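The Case for the Unremarkable Tap
By Veerle Van Damme

In June the Wivstead Housing Association completed its review of shared kitchens and washrooms across its buildings. The review covered 127 rooms, and its findings on ventilation and lighting have been discussed at length. Its short section on cleaning around sinks has received almost no attention, and it deserves some.

The section was prepared by Hatice Tatlı and Kadir Kahraman, who spent much of the spring visiting the rooms in the early morning, before residents were up. They reported that basins were generally kept to a good standard. The base of the faucet was another matter. Where the metal meets the sink, water stands, minerals settle, and a gray ring forms that no quick wipe of the basin will reach. In hard-water districts the ring returns within days.

The association's present cleaning schedule makes no mention of this spot. It asks that sinks be "rinsed and left tidy." A resident who rinses the basin and walks away has met the requirement in full, and the faucet will have been left exactly as it was. 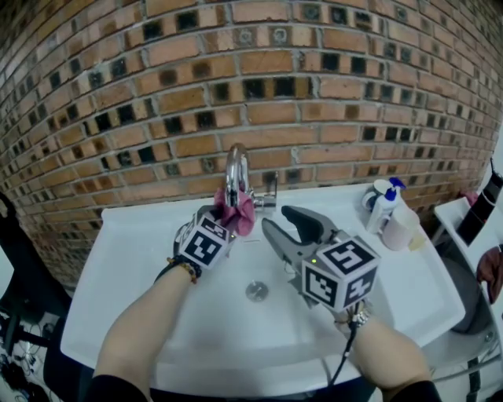 A soft cloth is the proper tool for the work. It can be folded around the foot of the spout and drawn back and forth, and it gets into the narrow gap by the wall where a sponge or brush will not fit. Abrasive pads should be kept away from polished metal altogether. The Fontana building replaced several faucets last year whose finish had been worn dull by scouring, at a cost of 449 dollars for parts alone. A packet of cloths costs very little and can be washed many times.

There is also a question of order. The faucet should be cleaned first and the basin last, so that whatever is loosened from above goes down the drain with the final rinse. Many of us were taught the reverse at home, and the habit is hard to shift — this writer's included.

Bülent Şimşekoğlu has argued in these pages that written instructions of this kind are an intrusion, and that adults may be trusted to clean a sink. His point has merit where a kitchen serves one household. In a room used by around 200 people, small omissions build up quickly, and the person who finally deals with them is seldom the person who left them.

The revised schedule now before members would add a single line: "Wipe around the base of the faucet and dry it." It would take less than a minute at the end of each shift. Members should adopt it at the next general meeting, along with the proposal from Şükran Saraç that clean cloths be kept on a hook within reach of every shared sink.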